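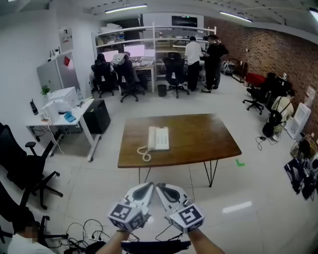
The phone table at Juto, Friday, a bit after lunch.

Quick notes from the Juto open day before I forget it all. Went with Dagmar Skála from our office, the two of us are supposed to come back with ideas for the new front area at Brorano. So I was mostly looking at furniture and how people sit, sorry if you wanted the company pitch.

Got there late. Parking is awful, 35 minutes on the bus from the last stop we know, then a walk. Signed in, got a sticker, up the stairs.

The main office is one room. Light gray tile floor, one red brick wall, white ceiling with fluorescent lights. Sounds grim, wasn't. Long workstation at the back with white shelving, people working at it the whole time we were there. More people standing and talking at the right end. Black screen high on the back wall.

What I liked best was the little table out in the middle. Brown wood top, black hairpin legs, white desk phone on it with a coiled cord. Dagmar thinks hairpin legs are over. I don't care, they take up no room and you can sweep under. She did push on the corner and it didn't wobble, so point to me. There's a small green tape mark on the floor next to it, to the right.

Refilwe Khumalo showed us round – runs the office side and answers questions fast, which suited me. She said they bought nearly everything second hand from a dealer called Urban when a law firm downstairs moved out. Whole room came in under 2000, delivery was 300 of that. I wrote it down twice. The chairs were the only thing they argued over. Black office chairs, all over the place, I sat in one for the talk and my back was fine after.

Left wall is the useful wall. White desk with the printer, a cordless phone at the far end, little green potted plant. Black cabinet beside it, then a gray refrigerator. Printer and fridge that close together means everybody ends up there, Refilwe says that's where she hears what is going on. We have ours at oposite ends of the hall. Worth thinking about.

Less good: cables. A tangle of black ones and a power strip on the floor on that side. We've got the same problem, no ideas there. And it was loud at my end of the room, hard tile and no rugs.

Coffee after from Amar, the place on the corner. Strong, small cups, 2 dollars. Ask for the almond thing.

To do for Brorano – measure the hall, get the Urban price list, ask if they have more tables like that one. Dagmar is writing up the meeting room part seperately. They do the open day again in May if anyone else wants to go, sign up early, the afternoon slots went first.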